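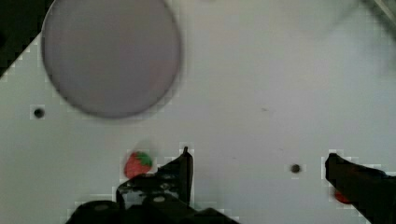

Wrist view, toy strawberry by the left finger, jaws open.

From: Rosine Huet
To: Clerkton arm users list
Date: 17th October
Subject: Re: Gripper not stopping when it should

Hi all,

Sorry for the slow reply, I wanted to have a proper go at this before I wrote back, and the Huvano arm has been in bits for most of the week. Tanguy, your message from the other day is quoted below so people can follow along.

> Has anyone else had the fingers carry on closing after they've
> already touched something? Ours did it twice on the soft toys and
> I put it down to the foam squashing. Then it did it on a hard
> plastic lid and cracked it. The log says the force limit was never
> reached, which can't be right. I've gone back to the old Nindex
> settings for now but I don't like not knowing. Also the stop button
> worked, but only on the second press, and that's the bit that
> bothers me more.
>
> Tanguy

Yes! We've had the closing one, and I think I know what ours was, though I can't swear yours is the same.

We do the fruit sorting thing on the pale table, the one with holes in the top. Ours had been behaving for ages, then one morning it closed on a strawberry, didn't notice it had got hold of anything, and kept squeezing until the motor got hot and tripped itself out. No harm done to anyone, the strawberry bounced back (bless it), but the left finger had been pushed over a bit at the base and after that every grasp was slightly off to one side.

My first thought was the force limit, same as you. I turned it down by half, and then by half again, and it made no difference whatsoever. That should have told me something, but it took me until after lunch to work out what. The limit wasn't being read at all. When you load a saved Nindex profile with the gripper already open, it takes the position settings and leaves the force ones at whatever they were when the power came on, which on our arm is 600, in whatever units Nindex thinks in. Ours ought to be a tiny fraction of that for toys. The screen cheerfully shows the number you asked for, so you'd never guess.

What I do now is close the gripper fully on nothing, load the profile, then open it. I've done 8 restarts that way and the limit has come through every time. Without the closing step it failed on 2 of them, so it isn't even consistent, which is probably why it went so long without us spotting it. If you've gone back to your old settings and it's behaving, I wouldn't trust that too far - you may just have happened to load them with the fingers shut.

Easy way to check yours: after loading, ask the arm for its live limit from the command window, don't look at the settings page. If the two disagree you've got what we had.

The bent finger was a separate nuisance. I had the fasteners on the base out and one of them was barely more than finger tight, so I suspect it had been working loose for a while and the long squeeze just finished the job. Worth putting a screwdriver on yours if it cracked a lid. I put a dab of thread lock on ours and re-did the zero position afterwards. Don't skip the zero like I did the first time, or it'll come down with one finger landing practically on top of whatever it's meant to be picking up and you'll think you've got a camera fault. I spent an hour cleaning a perfectly good lens.

Now, the stop button. I haven't seen that one and I really don't like the sound of it. Please don't run it with hands anywhere near until you know why. Is yours the wired button or the one on the tablet? The tablet one goes over the wireless here and I've never treated it as a real stop, I only use it to pause. If it's the wired one that needed two presses I'd take the arm out of use altogether and check the contacts and the cable with a meter, and I'd want to see it drop out first time, lots of times over, before anybody leaned across that table again.

I've written up the profile business and sent it to the Huvano support address with our logs. All I've had back is the automatic reply, so I wouldn't hold your breath. If they come up with a proper fix before the November meet-up I'll post it here, otherwise bring your laptop and we can compare the two arms side by side.

Could anyone else running Nindex profiles try the live limit check and say what they get? Hard objects as well as soft ones please, and say whether the fingers were open or shut when you loaded.

Cheers,
Rosine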